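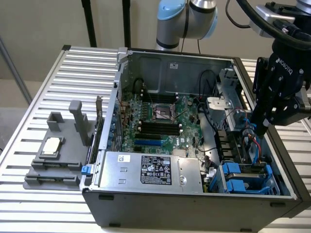
Yaqin Kang perguntou na aula passada se fazia sentido falar em norma de segurança para um braço que desmonta computador, já que ninguém fica dentro da célula enquanto ele trabalha. Eu respondi meio correndo, o sinal tocou, e fiquei com a pergunta na cabeça a semana inteira. Então esta apostila começa por ela.

Faz sentido, sim. A célula só é um lugar sem gente até alguém precisar ajeitar uma peça no suporte, e quem já passou uma tarde com robô sabe que isso acontece o tempo todo. É na hora da intervenção que a gente se machuca: a pessoa acha que o programa acabou, o programa está só esperando um sinal, e lá vai a mão. Por isso as normas de robótica industrial (a ISO 10218, partes 1 e 2, e a ISO/TS 15066 para operação colaborativa, que vocês já têm na bibliografia) insistem tanto na apreciação de risco da aplicação inteira. Robô, garra, peça, bancada, gente. Um braço com força limitada segurando uma chapa de canto vivo continua sendo um problema, por mais "colaborativo" que venha escrito no catálogo!

No Brasil some-se a NR-12, que vale para máquina em geral e que muita gente do laboratório lê como se fosse só para prensa. Leiam de novo, por favor, principalmente a parte de parada de emergência e a de procedimentos de trabalho. Cai na discussão em grupo.

Agora as boas práticas, que são a parte de que eu mais gosto (e a que dá mais briga).

Antes do braço: o gabinete chega sem tomada, sem bateria externa, sem periférico. Fonte de alimentação não se abre, nunca, nem "só para olhar" — capacitor guarda carga e a fonte sai inteira ou fica onde está. A pulseira antiestática é para quem toca na placa, e o aterramento da bancada é para todo mundo. Perguntem se a garra também está aterrada. Quase todo grupo esquece, e ponta de plástico em contato com componente sensível é assunto da família IEC 61340, que vamos ver com o Odair Cavalcanti em outra aula.
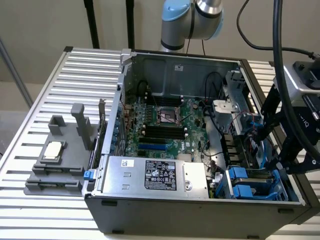 Velocidade de aproximação: eu trabalho com dois valores. Fora do gabinete, até 200 mm/s; dali para dentro, 31 mm/s, e não subo isso porque alguém está com pressa. Não saiu de norma nenhuma, é regra da casa, herdada do projeto Potano, e podem contestar desde que tragam a conta. O que a norma pede é que o valor escolhido tenha justificativa escrita. Se na documentação de vocês aparecer "velocidade baixa" sem número, eu devolvo.

Cabo solto é o inimigo! Cabo do próprio robô também conta. O percurso dele entra na apreciação de risco, com o punho girado até o limite para os dois lados, e quem assina a verificação é quem girou o punho, com o nome por extenso. Simone Amaral montou uma planilha ótima para isso, está na pasta Arruda, usem como modelo e apaguem os dados dela antes de entregar (todo semestre alguém entrega com os dados dela).

Processador: pega-se pelas bordas, apoia-se com os contatos protegidos, e o soquete aberto é área proibida para qualquer trajetória que não seja a do próprio processador. Eu desenho ali uma zona de exclusão no programa e deixo a zona ativa até o fim da tarefa.

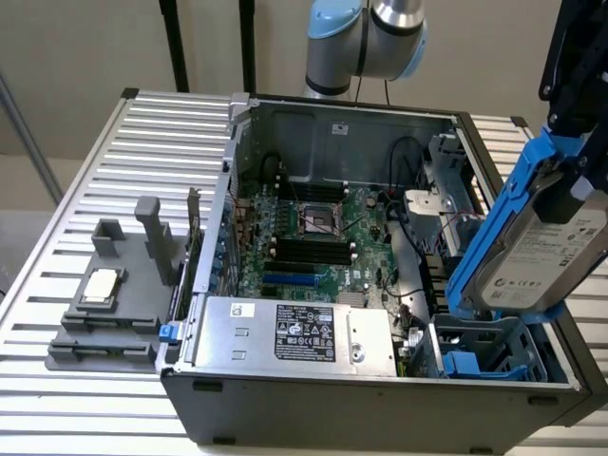
Disco rígido é um capítulo à parte por causa dos dados. Mecanicamente a regra é simples: entra alinhado, com limite de força configurado, e se o limite disparar o braço para e recua, sem segunda tentativa automática. No máximo 3 tentativas no total, sempre liberadas por uma pessoa. Já a etiqueta tem número de série, e número de série vai para o registro. A Chae-won Yang vai defender que a leitura seja feita antes de a garra fechar; eu prefiro depois, com a peça já presa. Ouçam os dois lados e decidam no relatório.

E a parada de emergência se testa no começo de cada turno, por quem vai operar, com o braço em movimento lento. Botão que "foi testado ontem" não foi testado.

Para a próxima aula: leiam o capítulo de apreciação de risco e tragam, por grupo, a lista de perigos de uma única operação (escolham uma só, pelo amor de Deus, teve grupo que me trouxe o gabinete inteiro). Sala 244, mesmo horário. O texto do Maxence Bouvier é opcional mas ajuda bastante na parte de intervenção manual.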